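3.2 Untersuchungsgebiet und Anlage der Zählflächen

Die Erhebungen fanden auf dem Gelände der ehemaligen Kiesgrube Zuklow statt. Das Gebiet umfasst einen flachen Südhang, eine seit längerem nicht mehr befahrene Sohle und einen schmalen Gehölzsaum am Nordrand. Der Oberboden wurde beim Abbau abgeschoben und nur teilweise wieder aufgetragen, so dass auf kurzer Strecke sehr unterschiedliche Substrate nebeneinander liegen. Auf der Sohle herrschen kiesige Rohböden vor, am Hangfuß sandiger Lehm. Eine Ansaat ist nach den Unterlagen des früheren Betreibers nicht erfolgt.

Für die Beprobung wurden acht Transekte vom Gehölzsaum zur Sohle gelegt. Entlang der Transekte wurden insgesamt 116 Bodenproben mit einem Stechzylinder bis in 5 cm Tiefe entnommen. Streu und Moosauflage wurden vor der Entnahme nicht entfernt, da ein erheblicher Teil der Diasporen in dieser Schicht zu erwarten ist. Probestellen, die auf Fahrspuren oder frische Wühlstellen fielen, wurden um einen Meter hangabwärts versetzt. Die Proben wurden in Papiertüten luftgetrocknet und bis zur Bearbeitung dunkel gelagert.

3.3 Aufbereitung und Auszählung

Die getrockneten Proben wurden von Hand zerkrümelt und über zwei Siebe gegeben. Die grobe Fraktion wurde nur auf große Früchte durchgesehen und anschließend verworfen. Die feine Fraktion wurde gewogen, gemischt und in Teilproben zerlegt. Sehr lehmige Proben mussten vorher aufgeschlämmt und erneut getrocknet werden, was den Zeitbedarf deutlich erhöhte.

Zur Sortierung wurden die Teilproben flächig ausgebreitet. Frühere Arbeiten verwenden hierfür meist Schalen mit eingeritztem Raster. Bei größeren Probenmengen ist dieses Verfahren umständlich, weil jede Schale einzeln befüllt und geleert werden muss. In Anlehnung an das Vorgehen von Kutard wurde deshalb eine Arbeitsfläche mit aufgeklebter Felderteilung gewählt (Abb. 4). Die Felder dienen der Orientierung beim Durchsuchen und der Zufallsauswahl von Unterproben. Eine exakt gleiche Feldgröße ist dafür nicht nötig, solange das Material jedes Feldes gewogen und das Ergebnis auf die Masse bezogen wird.
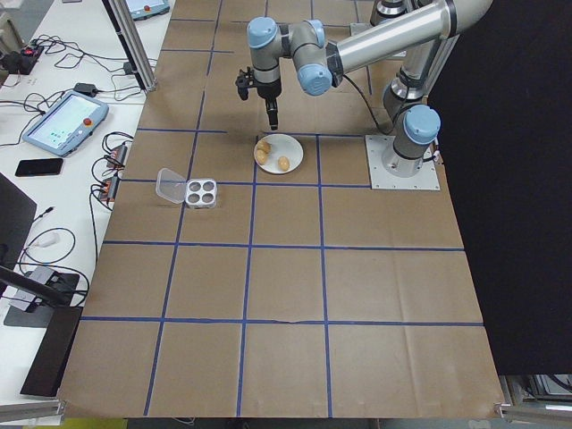
Abb. 4: Mit Kraftpapier bezogener Tisch, Felderteilung aus blauem Klebeband.

Je Teilprobe wurde eine feste Anzahl von Feldern ausgelost und vollständig durchgesehen. Als Diasporen galten Samen, einsamige Früchte und Teilfrüchte, deren Hülle unbeschädigt war. Leere Spelzen und Bruchstücke blieben unberücksichtigt. Die Lebensfähigkeit wurde durch leichten Druck mit der Pinzette geprüft. Dieses Verfahren überschätzt den keimfähigen Anteil, ist aber für den Vergleich zwischen den Transekten ausreichend, da der Fehler alle Proben in ähnlicher Weise betrifft.

Die Bestimmung erfolgte unter dem Binokular anhand der Vergleichssammlung Hidayat, die einige 600 Belege umfasst. Nicht sicher ansprechbare Diasporen wurden auf Gattungsebene zusammengefasst. Das betrifft vor allem kleinsamige Binsen und einen Teil der Nelkengewächse. Alle Funde wurden in das Erfassungsprogramm Trumon eingegeben und dort mit Transekt, Lage und Substrattyp verknüpft.

3.4 Auswertung

Die Diasporendichte wurde auf den Quadratmeter Bodenoberfläche umgerechnet. Unterschiede zwischen den Substrattypen wurden mit einem gemischten Modell geprüft, in das der Transekt als zufälliger Faktor einging. Die Artenzusammensetzung der Samenbank wurde mit den Vegetationsaufnahmen vom August verglichen. Als Ähnlichkeitsmaß diente der Sørensen-Index, der nur das Vorkommen der Arten berücksichtigt. Auf eine Gewichtung nach Individuenzahl wurde verzichtet, weil Deckungsgrade und Diasporenzahlen nicht unmittelbar vergleichbar sind.

Gehölze wurden in der Auswertung getrennt geführt. Ihre Diasporen stammen nahezu ausschließlich aus dem angrenzenden Saum und sagen wenig über den im Boden angelegten Vorrat aus. Birkenfrüchte traten in den saumnahen Proben so zahlreich auf, dass sie die Gesamtdichte dort bestimmt hätten. Die im Folgenden genannten Dichten beziehen sich daher, soweit nicht anders angegeben, auf Gräser und Kräuter.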